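Drybrushing and paint storage, a few tips from the hobby desk

2018-05-08

Right, quick one. Got 104 minis still in primer and a game coming up so this is mostly notes to self.

Brushes first. Stop using your good ones for drybrushing. Cheap makeup brushes, the round fluffy sort, do a better job and you won't cry when they go bald. Load up, wipe nearly all of it off on kitchen roll, then wipe again. If you can see paint going on in the first stroke there's too much on the brush.

Never leave brushes standing in the water pot. Yes I know. Everyone does it. Bends the tip and the paint creeps up under the metal bit, and then it's a drybrush wether you wanted one or not. Lay them flat. Bit of brush soap at the end of the night, shape the point with your fingers, done.

Wet palette – make one. Sandwich tub, folded kitchen roll, baking paper on top. Water up to just under the paper, no higher. Mine keeps a mix going overnight, two nights if the lid's decent. Change the kitchen roll before it smells.

Paint pots. Wipe the rim before you close it. Dried crust round the lid is what lets the air in. I lost a whole pot of Drineo bone colour last November that way, solid as a rock, and they've stopped doing that shade. Gone over to Sanna droppers since. Nozzle blocks now and then, poke it with a pin, fine.
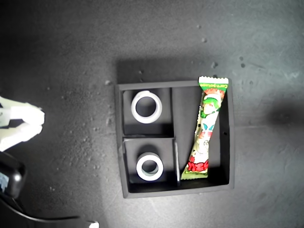
Also label the tops. Pots all look the same from above, and I have based an entire squad in the wrong brown. Dab of the actual paint on the lid, let it dry, much better than trusting the printed colour.

Priming. Warm the can in a bowl of warm water from the tap, not hot, never the kettle. Shake for longer than you think. Short passes, start off the model and finish off the model. Not on a damp day, it goes fuzzy and theres no getting it back. Outside or door open, mask on.

Superglue lives in a jam jar with a few of those silica packets from shoe boxes. The Uvness gel one lasts me ages like this. For gaps, a smear of Stasex filler and a wet fingertip, saves sanding later. Plastic models want plastic glue though, not superglue, the join is far stronger.

Mould lines – back of the knife blade, scrape, don't cut. Do it before you glue the arms on. I always forget and then can't get in behind the shield.

Varnish next time, if I get that far. Need to sort out the matt one that went cloudy first.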